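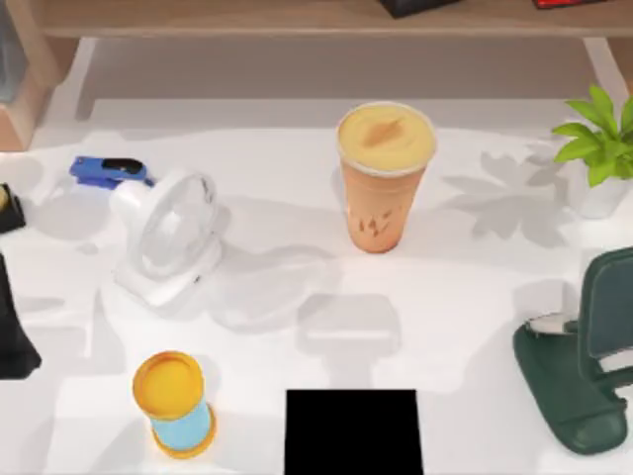 I have been drawing the same curve for most of a week now, and I think I finally understand why my outlines in Drulix kept coming out lumpy. For years I put down an anchor point every time a line so much as thought about bending, and then I'd spend a whole evening nudging them one at a time. My practice piece has been a tall plastic cup that tapers toward its base, with a peach-orange drink in it, and you'd think a shape that plain would be over in a minute. My first outline of it had 61 points! The sides wobbled like an old fence.

What changed things was going back to the very beginning of the Wiegand lessons (the ones I skipped in March, being impatient) and trying the Simplify slider properly. I had always dragged it all the way over, watched my drawing melt, and pressed undo. Now I set it very low, look at it zoomed out, and then go in to 300 percent and fix the two or three places where it flattened something I cared for. It's slower than one big drag, but much faster than my old evenings of nudging, and I don't get up from the chair quite so cross.
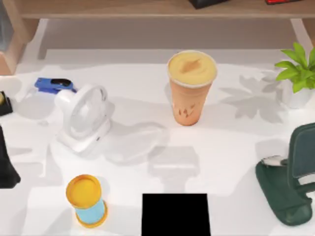

Borghild Nygård wrote back that she never touches the slider at all. She deletes every other point by hand and then pulls the handles out until the curve settles, and she wanted to know whether I'd turned off handle snapping first, as it spoils everything below 30 percent zoom.

I hadn't, and I felt a bit silly, as the switch is right there in the preferences under Drawing. So I turned it off and tried her way on a fresh copy. It does give a nicer line on long, lazy curves. On tight corners I still like the slider better, probably just from habit, and I did lose one corner completely by deleting the point that was holding it up.

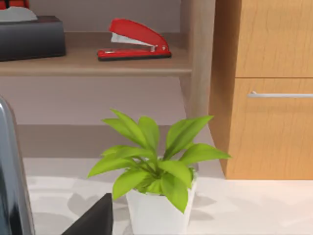 The other thing I've started doing is saving a copy before each pass, with a plain number at the end of the name. Drulix keeps its own history, but it forgets everything when you close the file, and I close files without thinking. I'm up to copy 125, if you can believe it, and the folder is a dreadful mess. Next I want to try the width tool on these same outlines and see whether it adds all those points back in.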